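Dolan Community Help > School and Clubs > Robotics

Hand-held gripper recordings for a student project, how dark is too dark?

Posted by tralard_build
February 10, 2022

I'm in the second year of the automation course at Cakville and my project is teaching a small arm to pick up soft things and put them to one side of a bed. The arm stays in the lab. The recordings are made at home with the hand-held gripper the course lends out, and then the software turns them into training data for the arm. The class calls the whole setup Flendodholm after the folder it came in.

I have 435 recordings so far. The sheet says each one should be a single pick and a single place. After the cleanup script runs I'm left with 297. The rest get thrown out with the message "tracking lost" and no other detail. Most of my sessions are in the evening with one lamp on.

Fleece and bedding are what I picked for the project, and I can't change that now because the proposal has been approved. The typical pick is something like a rolled piece of fleece held near one end with the duvet behind it. 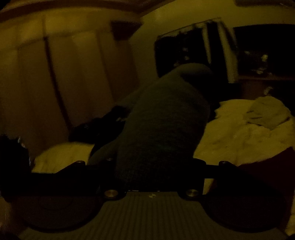
Does the cleanup script have to be run again from the start each time new recordings are added?

Only the new ones need processing, as long as they go in their own dated folder and the old results file is left where it is.

I put those two lines in because they were the first thing I asked in class and somebody always brings it up. What I want to know is:

Is the lost tracking caused by the light, by the wide lens, or by the way I move?

Can the rejected recordings be saved, or should I record them over?

Is there a point in doing this with fabric at all if half the room is in shadow?

I've read the course handout twice. It has one paragraph on lighting and it says "use adequate light." The final demo is in July, so I have time to record more, but I would like to stop making ones that get thrown out.

gearbox_annex
Member, 1,017 posts

Light, mostly. I help grade these projects and this comes up every year.

The tracking works by finding small points in the room that stay put from one moment to the next. Corners of furniture, the edge of a door, a shelf. When the light is low the camera keeps each exposure open longer, and if you are moving during that time those points smear. The software then has nothing to hold on to and gives up. A plain wall or a flat white cover gives it very little even in good light.

Things to try, in the order I would try them:

Put on the ceiling light and the lamp together. If the room has a window, record in the daytime with the curtain open.

Fix the exposure in the camera settings so that it can't go long. The picture will look darker to you but it will be sharper, and sharp is what the tracking wants.

Slow down on the approach. Students tend to swing the gripper in fast, stop, and close. Come in at one steady speed.

Begin each recording with two or three seconds of looking at the room from a little farther back before you go in for the pick.

Do the calibration clip again if you change the exposure. Keep it in the same folder as the session.

The wide lens is not your trouble. It bends straight lines, and the calibration takes care of that. It helps you, because more of the room stays in view when you are close to the bed.

On saving the rejected ones: you can run the script with the slower matching setting turned on. It took my group one night for 1,008 recordings, and we got back a small part of them. I would do it once to see what you get and then record over the rest.

soft_goods_second_try
Member

just buy a brighter lamp. mine did the same thing and I got a brighter lamp and it was fine. also check the lens for fingerprints, I had a thumb on it for a whole session

northbench
Member

Agree with gearbox_annex on exposure. I did towels and sweaters last year, so I'll add what I learned about fabric in particular. 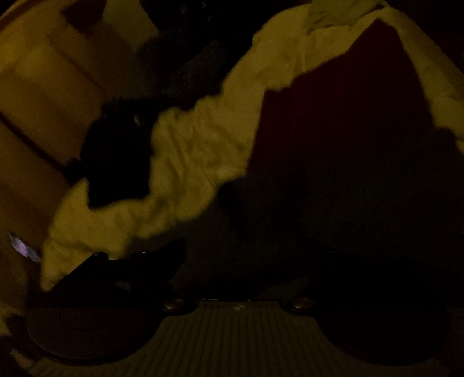 Contrast between the item and what it lies on matters as much as the total amount of light. The arm has to learn where the item ends, and it learns that from the edges it can see. In your second picture the black fuzzy thing lying on the pale fabric is easy to pick out even though the light is poor, while the maroon area fades away to almost nothing lower down, by the right finger pad. A dark item resting down there would be hard for the model to find, and hard for you to label too. Start with pairs that are far apart, dark on pale or pale on dark, and get those working on the arm before you try anything closer.

Other notes from my own project:

Write down the light setup for each session. I had two kinds mixed together with no record of which was which, and when the arm did badly I couldn't tell whether the light had anything to do with it.

Rumple the cover again between recordings. If the folds stay the same for thirty recordings, the model may learn the folds.

Pick from the middle on some and from an end on others. I did nearly all of mine from the middle and the arm would not try anything else.

Don't throw out recordings where you missed the pick and went back for it. Check with your instructor first, though. Our sheet allowed one retry and yours may not.

As for whether it is worth doing with fabric, I think so. You have 297 good ones already. I got a passing demo on towels with fewer than that, but the sweaters never worked well.

tralard_build

Thanks. I checked the settings and the exposure was on automatic. I fixed it, turned on the ceiling light, and did one short session of twelve. The script kept eleven of them. I'll run the slower matching on the old ones overnight and write down the light setup from now on. Our sheet says one retry is allowed.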